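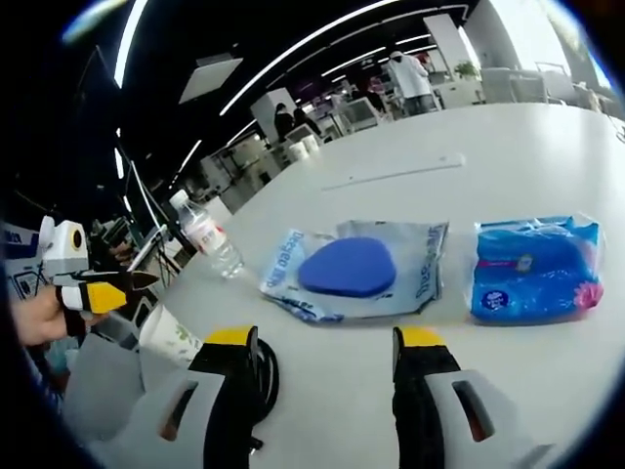
Tips for building a hand-held gripper at home or in a shared workshop

These notes come from our build group at the Irness workshop. We made a pair of hand-held grippers, one for each hand, with two fingers on each. Marthinus Modise drew the fingers, Lizelle Mthembu did the wiring and I did most of the sanding. Some of our mistakes cost a full evening, so I write down what we would do the next time.

Printing the fingers

Print the finger lying on its side. When we printed it standing, it broke along the layers the first time somebody squeezed hard.

A long slot in the housing saves plastic and also gives you a place to pass a cable tie. Round the ends of the slot in the drawing. Square corners started small cracks in our first version.

Light grey filament shows dirt less than white. If you mix colours between the parts, keep the same brand for both fingers of a pair, or they will not flex the same.

Clean the holes with a drill bit turned by hand. With the electric drill the plastic melts and the hole becomes bigger than you wanted.

Pads and tips

Glue the pad only after you have tried it dry, with double-sided tape, for one evening. We moved ours twice.

Wipe the plastic with alcohol before the glue and do not touch it again with the fingers. Contact glue wants a thin coat on both sides and ten minutes of patience. Press the pad in a small vice with a piece of cardboard on each side.

A tip in a bright colour is worth the extra print. Against a white table you find the end of the finger at once, and you close it in the right place. Marthinus chose yellow.

Old pads come off with a hairdryer and a blunt knife. Go slowly.

Screws and springs

Put a washer under every screw head that sits on plastic. Tighten until it stops and then a quarter turn, no more.

Keep the springs in a jar with a lid. Pieter Ntuli opened a bag of them over the bench and we were still finding them in June.

If the trigger feels heavy, look first at the hinge. Ours had a small edge left from printing, and a little candle wax after the sanding was enough.

Weigh the tool when it is complete. Ours came to more than 200 grams over what Marthinus had planned, and you feel this in the wrist after some time. We removed the thick back plate and nobody missed it.

Cables

Coil the cable loosely and close it with a strip of hook-and-loop. Do not wind it around your hand and elbow, it twists inside.

Leave a bit of slack where the cable enters the housing, and fix it there with a tie. Lizelle puts a label on both ends, also when there is only one cable.

Things to practise on

You do not need to buy anything special. The supermarket is good enough:

A kitchen sponge still in its packet. The thin wrapping slides under the pads, so it shows quickly if they are too smooth.
A soft pack of wet wipes. It is heavy and it bends in the middle. Take it by the short side first, then by the long side.
A paper cup. If the cup gets a dent, your spring is too strong or you close too fast.
A small bottle of water with the cap well closed. Keep it away from the laptop.

Begin with one object alone, then put more of them on the table with a hand's width between. When two people work at the same table, agree who takes from which side.

Write down each try in a notebook, with a cross for a drop. My own page has 173 tries and 50 drops, most of them with the bottle. After the pads were changed I began a new page, so that the numbers do not mix.

Cleaning up

Wipe the pads with a damp cloth after every session and let them dry open. Dust makes them slippery. Throw away a cup when it becomes soft at the rim, it teaches you nothing any more.

Store the grippers with the fingers open and nothing heavy on top. We use a shoe box with a piece of foam.

The drawings for the fingers are in the Zodau folder on the workshop computer. Please save your changes under a new name.

Rosimeire Furtado, 15 March 2023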